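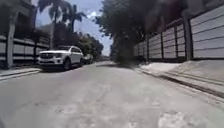 Malathi Iyengar asks whether the Lasmont gate opener can be set up before the keypad is mounted. It can. Finish this section first and leave the keypad in its box until Section 4.

3.2 Setting the travel limits

1. Switch off the power at the control box and wait for the green light to go out.
2. Pull the release lever and slide the gate by hand to the fully closed position.
3. Loosen the two screws on the closed-limit bracket. Move the bracket until it touches the switch, then tighten.
4. Slide the gate to the fully open position and do the same with the open-limit bracket.
5. Push the release lever back until it clicks. Turn the power on.
6. Press and hold SET for 3 seconds. The gate makes one slow run in each direction.

Note: Gates over 1,000 pounds need the heavy-duty drive kit.

CAUTION: Keep people, pets and vehicles clear of the gate during the slow run. The safety beam is off until the run is finished.

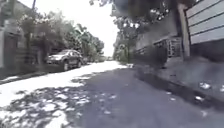

One owner in Desstead wrote that the gate stopped short every morning in February and was fine by noon. Cold grease is the usual cause. Clean the track, apply the light grease supplied, and repeat steps 5 and 6.

3.3 Setting the closing force

1. Turn the FORCE dial to its lowest mark.
2. Close the gate with the remote. If it stops partway, turn the dial up one mark and try again.
3. Stop at the first mark that closes the gate fully.

Note: Check the force setting again after 3,000 cycles. To read the cycle count, press SET twice.

If the display shows code 19, the limit brackets are reversed. Go back to 3.2, step 1.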